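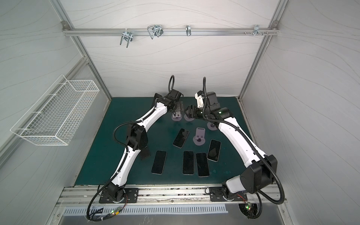 Phone stand

A phone stand is a small support that holds a phone up at an angle so you can see the screen without holding it. I've been keeping this page going for the Cirden household wiki, and I still get a kick out of how much there is to say about such a plain thing!

Types

Most stands are a back plate with a lip at the bottom. Some fold flat, some clip on, and some use a suction base, a kind I like on glass and don't trust much on rough wood (paint is hit and miss). Heavier bases tip less, but they're a pain to travel with. The old Eltier desk model came in 2 sizes, and I wore out the small one. 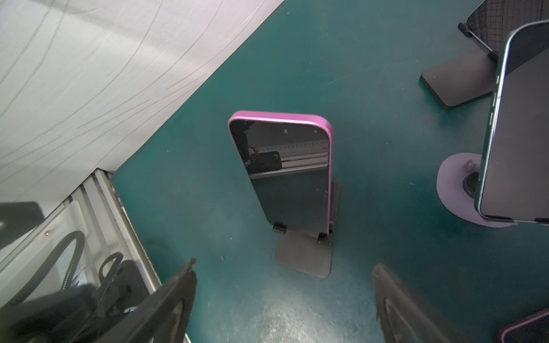

A reader in Pulwood writes that the angle matters far more than the weight, and that a cheap stand set well back beats a heavy one that sits too upright. Fair enough – I do tip mine back for video calls, mostly to keep the ceiling light off the glass.

Everyday use

Kitchens are where I see them most, with a recipe up and floury hands nearby. Upright or sideways is a matter of taste. I go sideways for films and upright for everything else.
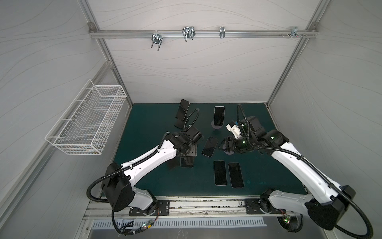 Black smartphones on a dark teal tabletop.

Care

Wipe suction pads with a damp cloth and let them air dry. Mine gets a wash every July, and the pad has lasted 6 years so far. The Hayes page on desk clutter covers cable clips and trays, so I've left those out.
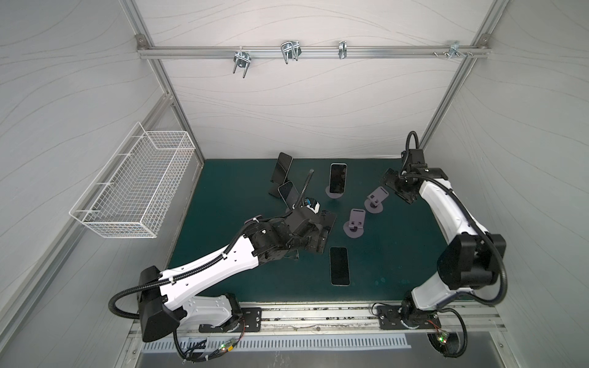

Smartphones and phone stands on a work mat, two of the stands empty.

See also: Bookend; Easel; Music stand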